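Support log: homicide rate table shows the wrong numbers
November, by the Cudemeo data desk
3 min read

Okay, so a reader wrote in to say our homicide comparison page had gone strange, and she was right. Two countries were showing rates way higher than anything in the source file. I opened a ticket with Nirnari (they host our charts) and kept notes as I went, mostly so I don't have to do this again from memory.

First thing I tried was clearing the chart cache. No change. Then I re-uploaded the spreadsheet — same bad numbers, same two rows.

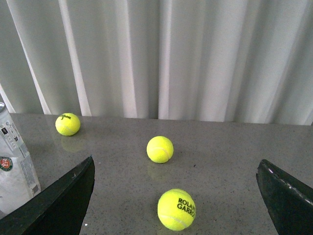 Three tennis balls on the table.

Next I checked the math by hand. Our rates are supposed to be deaths per 100,000 people, and the population column comes in from Matska, the import tool. For the two bad rows it was pulling the population from 2000, while the deaths came from the newest year we have. Both places have grown a lot, so of course the rates came out too high! Everything else was matched to the right year.

I sent that to support with a screenshot of the column settings. They asked me to turn off "fill missing years" and run the import again. I did, and now the two rows went blank, so at least they weren't wrong anymore.

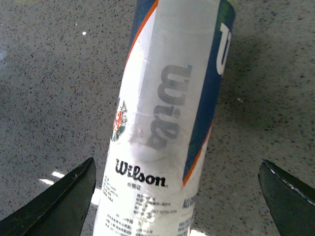
The blanks turned out to be a spelling problem. The population file had a trailing space after both country names, so Matska couldn't match them and grabbed the oldest year it had on hand. I took out the spaces, ran it again, and the rates landed where the source file says they should.

While I was in there I found 3 footnotes pointing at the old method page, which is probably why people keep asking if we count suicides. We don't — the table is homicides only, and the gun deaths table is separate. Fixed the links.
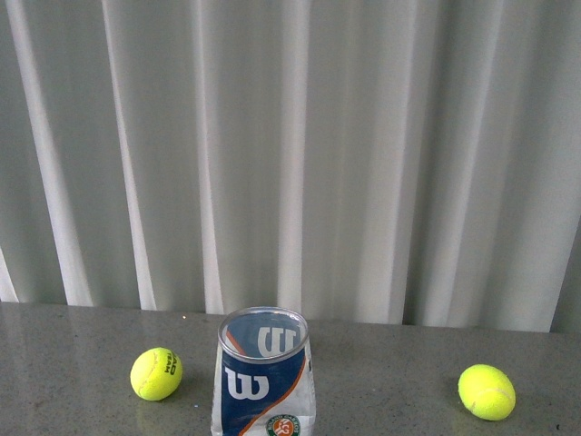

Support wants to know if the Zúñiga theme still cuts off long country names on phones. Yes, it does, and I've asked for that to be its own ticket.

Status: rates fixed, correction note added under the table, phone layout still open. Leave "fill missing years" off for now, please!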